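Calton water utility to replace pump station operator panels

Sep 21, 2010

CALTON - The Calton Water and Sewer District will replace the operator panels at nine pump stations under a contract approved by its board, the district said in a notice to ratepayers. Work begins at the Nasside booster station and moves upstream toward the reservoir. The last station on the schedule is due to be handed over in April.

The existing panels date from the original construction of the stations and differ from site to site. Start and stop controls are arranged left to right at some stations and top to bottom at others. Alarm lamps at the older sites share a circuit with the run indication, so a failed lamp can hide a standing fault until the next inspection round.

Under the new specification, each panel will carry the same controls in the same positions. Indicators are to be grouped apart from the push buttons, and each indicator will have its own supply and a lamp test function. The emergency stop is excluded from the common panel and stays on a separate enclosure beside the pump, wired directly to the motor starter.

The contract was awarded to Plurska, which supplied the telemetry units the district installed at the reservoir. The price is $475 per panel for the control plate and internal wiring, with enclosures, conduit and labor billed separately. District staff will pull the new cable themselves. A second bidder offered a touch screen design, but the evaluation report noted that several stations are unheated and that operators wear gloves for much of the year.

"The pumps are in fair condition and the valves are in fair condition," said Trinh Võ, the district's operations engineer. "The weak point is the interface. An operator who covers a shift at a station he does not normally work at has to read every label before he touches anything, and some of the labels have faded."

Võ said a review of the operating log found 42 entries over the past two years in which a pump was started or stopped in error and then reset. None led to a loss of supply. Four caused a pressure surge large enough to trip the relief valve at Nasside, and one of those was followed by a leak at a flanged joint, which was repaired the same day.

Each station will be switched to manual valve operation while its panel is changed. Nearly all of the work will be done between the morning and evening demand peaks, when the reservoir can carry the district without pumping. Customers on the upper part of the Nasside line may notice reduced pressure during changeover. The district does not expect to issue a boil notice.

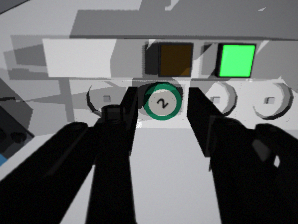

Control panel with square indicator lights above round push buttons, computer rendering.

Settings for the high and low pressure alarms will be carried over unchanged. The district plans to review them after a full season of readings from the new equipment - the present values were set before the Hứa subdivision was connected and may no longer match demand on that branch. Any change would need sign-off from the operations engineer and would be recorded at the station and in the district office.

Operators will attend a half-day session before the first changeover. A printed copy of the start-up and shutdown sequence will be kept inside each enclosure door. Old panels will be stripped for usable relays and switches, and the remainder sold as scrap.

The project is paid for out of the equipment replacement fund, and the notice states that no rate increase is attached to it. The panel layout drawings and the evaluation report are available for inspection at the district office during business hours.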